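Nakine folding line

The Nakine folding line is an automated garment handling system installed at the Partington laundry and linen works, where staff had sorted and folded workwear by hand. It was supplied by the integrator Itix and announced in January as a way to "free people for better work," a phrase that has since been repeated more often than it has been explained.

Background

Partington employed 28 people in its folding room before the project. Management set a target of 300 garments per shift for each arm, against 395 for an experienced folder. Marama Hinds, the works manager, argued that the arms would make up the gap by running longer. Critics, among them the shop steward Corey Sheehan, replied that soft cloth is a poor match for machines — it never lies the same way twice.

Handling a single garment 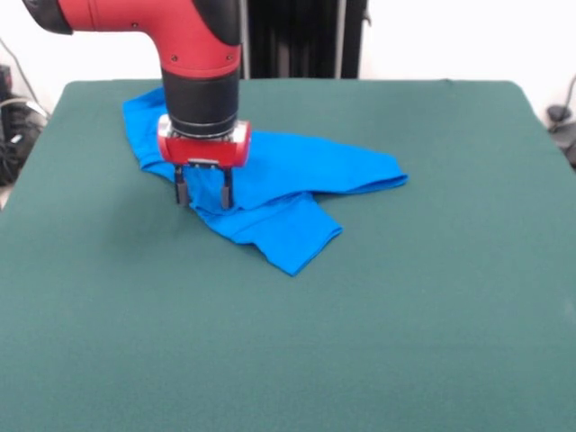
A red and black arm with its gripper on a blue cloth, on a green surface.
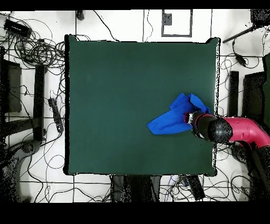

Does the line replace the folders?
Only in part. Most kept a job, but the job became feeding, watching and correcting the machines, and two posts left empty were not filled.

Effects on staff

Pay grades did not change, although the work did. A note to staff dated 2021-04-20 described the new role as "supervisory." Maxine Grimshaw, a folder at the works, called it standing next to a slower colleague all day. Backaches were reported less often, which even Sheehan accepts. Complaints of boredom rose, and breaks are now tied to machine stops.

Claims of savings rest on figures from Itix alone. A rival system from Grollov was considered and dropped without a published comparison.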